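# Shoes and Entryways: Questions from Nidbridge Residents

These are the questions that reach the building office most often about shoes, racks and the floor by the front door. They apply to all furnished apartments at Nidbridge. If yours isn't answered, write to Chukwuemeka Omoregie at the front office.

### Do I have to take my shoes off indoors?

No. It's your home while you rent it. Grit is the main cause of scratches on our floors, though, and scratches beyond normal wear can come out of your deposit.

### Does the apartment come with a shoe rack?

Yes. Every furnished unit has one rack. Most are the three-tier kind with a black frame and metal bars. It's on your move-in inventory and should be there when you leave.

### How should I load it?

Any way you like. Low shoes such as slides and sneakers fit on any tier. You can set them with the toes to the wall or turn them sideways. Heavy boots go on the bottom tier.

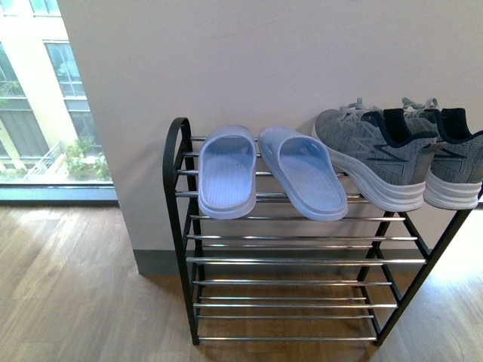

*Light blue slides and gray sneakers on the top tier, with the two lower tiers free.*

### My shoes tip forward between the bars. What can I do?

Narrow heels and very small shoes sometimes do this. Turn them sideways so the sole lies across more than one bar, or lay a thin tray on the tier. Please don't tape or glue anything to the bars - the residue is hard to get off.

### Can I move the rack to another room?

Yes, it's freestanding. Take the shoes off first, then lift it with both hands. Dragging it will mark the floor. Set it down flat and check that it doesn't rock. If it does, tighten the screws with the hex key in your welcome envelope.

### Can I screw it to the wall?

No. If you need it anchored for a small child, ask us and Szabo, our maintenance contractor, will do it. There's no charge.

### Is it a problem if shoes are left on the floor?

Not for the floor, provided they're clean and dry. It can be a problem for people. Shoes left out in a walkway are easy to trip over at night, so keep the path from the door to the bathroom clear. 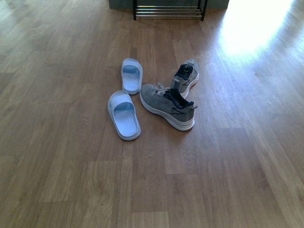

*Slides and sneakers out on the floor, one sneaker on its side with a navy sock in it.*

### What about wet shoes?

Leave them on a mat or a boot tray until they stop dripping. Water that sits on the seams between planks can make the edges swell. Wipe up puddles with a dry cloth. Please don't dry shoes on the heater.

### Should socks stay in the shoes?

Better not, if the shoes have been worn that day. Pull the socks out, loosen the laces and let the shoes air overnight. Most of the odor complaints we get about entry closets are solved this way.

### Can I leave shoes in the hallway outside my door?

No. The hallway is a fire exit. Staff will knock first, and after 2 hours the shoes go to the front office in a labeled bag.

### Can I get a second rack?

Sometimes. We keep 13 spares in the Ornport storage room and lend them out in the order people ask. The list is longest in September. You can also buy your own, as long as it has rubber or felt feet.

### The rack is damaged. Who do I call?

Report it through the Pramosach resident portal or dial extension 357. Bent bars and missing feet are replaced free if you report them during your lease.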